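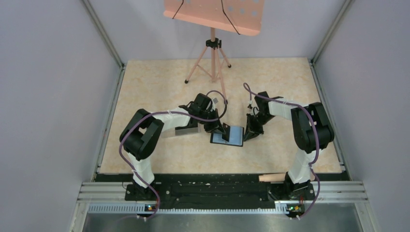 Music stand, far end of the table

Wavovden Community Boards > Food and Health > Eating on late shift

Topic: Big meal before late shift or after?
Started by tealtowel

tealtowel wrote:
I've moved to lates at the hospital laundry, 2 pm to 10 pm, and my eating has gone to pieces. I have a small lunch at home, nothing much on my break, then I get in at night and eat a full dinner standing at the fridge. Last night I entered it in Nanard out of curiosity and it came to 3,514 kJ, with toast on top that I didn't enter. I go to bed straight after and wake up feeling heavy.
Do other late workers have the big meal before they leave, or do you just accept dinner at night? I'm not trying to lose a heap of weight. I'd like to sleep and not have reflux.

marg_under_glass wrote:
Big meal before. I did lates for years at the cannery and had my dinner at noon like my grandfather did. Meat, potato, two veg. A sandwich on the break, and a cup of warm milk when I got in. Reflux went away within a fortnight. You do have to cook in the morning, which some people can't face.

boxthorn wrote:
Disagree with noon. If you eat a full roast at noon you'll be asleep over the dryers by three. I split it. Half before work, half on the meal break, from the same container. Nothing after I get home except water.
Does your work have a microwave? That makes more difference than any of this.

tealtowel wrote:
There's a microwave but there's always a queue, and the break is short. By the time it's my turn I've got a few minutes to eat. So something cold would suit better.

boxthorn wrote:
Cold then. Chickpeas, brown rice, grated carrot, tin of tuna, lemon. Keep the dressing in a jar and put it on at work. Cool the rice quickly and get it straight into the fridge. Don't leave it on the stove overnight.

kettleandcrumb wrote:
I'd be careful with the nothing-after-work rule. I tried it and lay awake hungry, then ate half a packet of biscuits in the small hours. A small supper is better than a rule you break. Mine is a 113 g tub of Proltska plain yoghurt with a banana. Samarakoon's on the main street usually has it marked down near the date.

marg_under_glass wrote:
Plain yoghurt gives some people reflux too. Depends on the person.

kettleandcrumb wrote:
Fair enough. Doesn't bother me. Banana on its own, then, or a slice of toast.

jamila_s wrote:
I'm on lates as well, at the mail centre. I went to the free talk at the library on 10th October, given by a dietitian called Tharushi Barua. Most of it was for shift workers. My notes, for what they're worth:
Try to have the main meal before the shift or in the first half of it.
Keep whatever you eat after the shift small and fairly plain.
Leave a gap between eating and lying down. She said a couple of hours if you've got reflux, and less than that is still better than none.
Go easy on coffee in the second half of the shift.
See your GP if reflux keeps up, particularly if you're taking antacids most days.
She didn't think much of entering every mouthful in an app. Her view was to write down the times you eat for a week and look at those first.
Jamila Seneviratne

boxthorn wrote:
A couple of hours is no good if you finish at ten and want to be in bed by eleven. These talks are always written for people with day jobs.

jamila_s wrote:
She was asked that. Her answer was to make the supper smaller, or have it on the last tea break and skip it at home. I have mine on the bus.

tealtowel wrote:
Thanks Jamila. I might be the one person who likes the app, but I'll do the times as well. I've been having a coffee at eight to get through the last bit, so that can go.
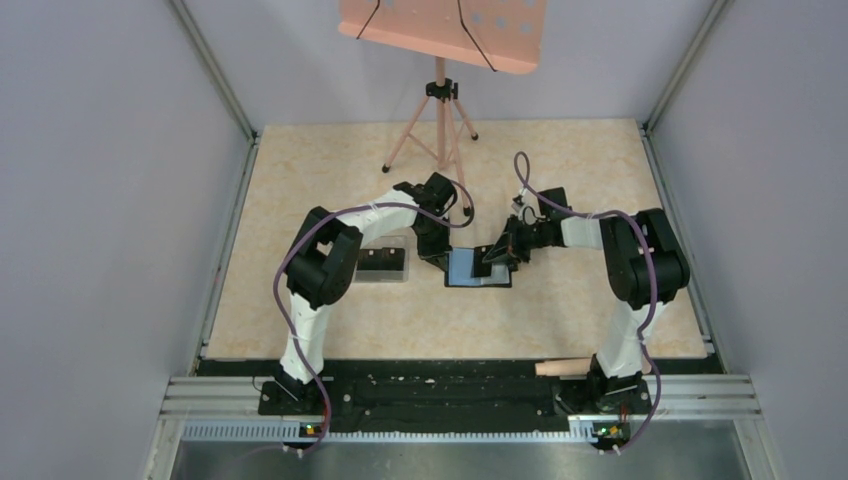
plumduff wrote:
Morning cooking is what fixed it for me, and it only works if I decide the night before. I write the meal plan out for the week and do the chopping before bed, so all that's left is putting the pan on. Planning used to be the bit I dropped, as the sheet would end up under a wet chopping board. A music stand sorted that out. Get one with a solid desk and a proper lip along the bottom, like the pink one there at the far end of the table, and a sheet of paper or a cookbook will sit in it. The little round holes don't matter, the paper doesn't care. My usual is a frittata with whatever greens are left, half eaten hot before work and half taken cold for the break.

marg_under_glass wrote:
I use a bulldog clip on the cupboard door. Costs less.

plumduff wrote:
That works for a sheet but not for a cookbook.

boxthorn wrote:
Back to the food. What greens? Mine go watery by the second day.

plumduff wrote:
Silverbeet, cooked down first and squeezed in a clean tea towel. Spinach the same. Zucchini you need to salt and leave for a bit or it weeps everywhere. Don't bother with tomato inside, put it on the side.

kettleandcrumb wrote:
Feta in it? Or too salty for a shift when you can't get to the water cooler much?

plumduff wrote:
A bit of feta. I go without added salt if I use it. I take a water bottle anyway.

tealtowel wrote:
Update after a week and a bit. I've been having a proper lunch at half past twelve, the chickpea and rice thing on the break, and a banana when I get in. Two nights I ate a full dinner anyway, one of those being my sister's birthday. Sleep is better on the other nights. Reflux is still there but less of it. I've booked in with the GP for November as I've been on the antacids longer than I thought.
Boxthorn, I did get sleepy after the bigger lunch the first few days. It wore off.

boxthorn wrote:
Wouldn't suit me but glad it's going well. Try the split if the sleepiness comes back.

marg_under_glass wrote:
Told you noon.

tealtowel wrote:
Half past twelve, Marg.

jamila_s wrote:
Good to hear. The library has the handout from the talk at the front desk if anyone wants it. There's a page of cold meals in it, and the lentil and beetroot one is decent. Leave the beetroot in its own container or the whole lot goes purple.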